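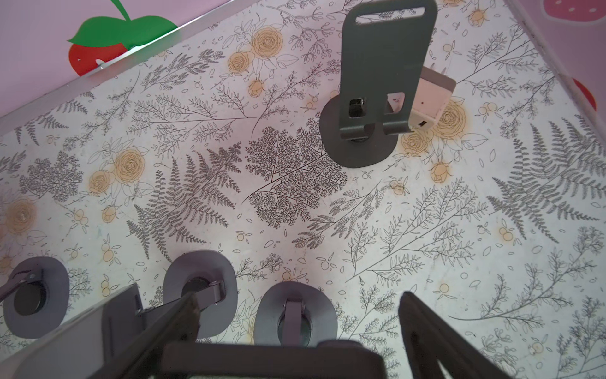

I have been putting off writing about the strawberries, mainly waiting to see if I would get tired of them. The paper went up in February and I still like it, so I guess it stays.

The pattern is red strawberries on pink, with smaller pink ones and little white flowers in between. I ordered it from Skakgate after looking at their site for far too many evenings. Chelsea Bellamy had told me to get a sample first. I didn't, and the pink was stronger than on my screen. It took me a week to get used to it. Hanging it was slow. The repeat is long, so a lot of each roll ends up as scrap, and I had to order one more roll than the calculator said. If you are doing corners, leave extra and trim it later with a new blade.

The table was the harder decision. With that much red on the walls I didn't want another bright thing, but plain white looked like a clinic. Hiyori Honda had a piece of the fern pattern left over from her own kitchen and let me try it for a few days. It's ferns and leafy sprigs on off-white, and the only other color is in the roses, which are pale enough that they don't fight with the walls. I bought my own piece from Hamada. It creased in shipping and took two days under books to lie flat.

One complaint is that small gray parts get lost on the ferns. I dropped a screw there last week and found it with my palm.

The phone stands also took some trial and error. I started with one tall one, and then got the kind with a round base and a thin hinged arm. The round bases take up less room than the old folding ones I had from Podholm, and they don't scratch. The hinges are a little stiff when new. Work them back and forth before you put a phone on.

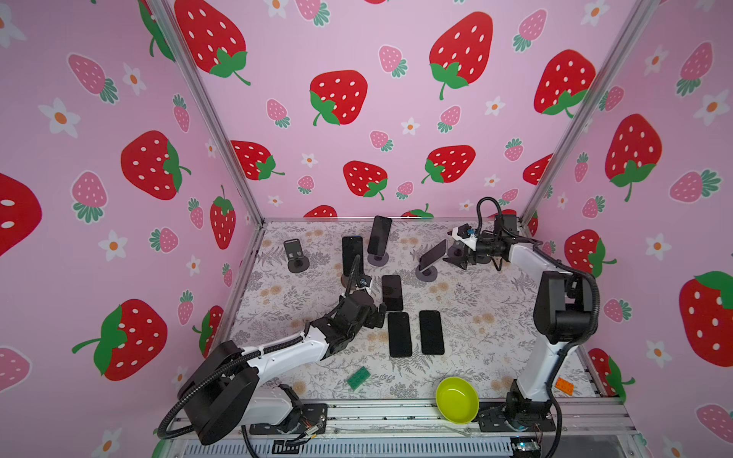

Six phones is more than I meant to have out at one time. Riku Wada asked if he could take a couple and I said yes, but he hasn't decided which. Before any of them leave I want to copy the photos off. The one I've started on had 3,000, and I got through 340 of them before I quit for the night. A lot are receipts.

Still to do: a cleaner edge where the paper meets the corner posts, and something for the cables. Valter Ramalho suggested clips along the back. I have a bag of 200 cable ties somewhere, so I'll try those first.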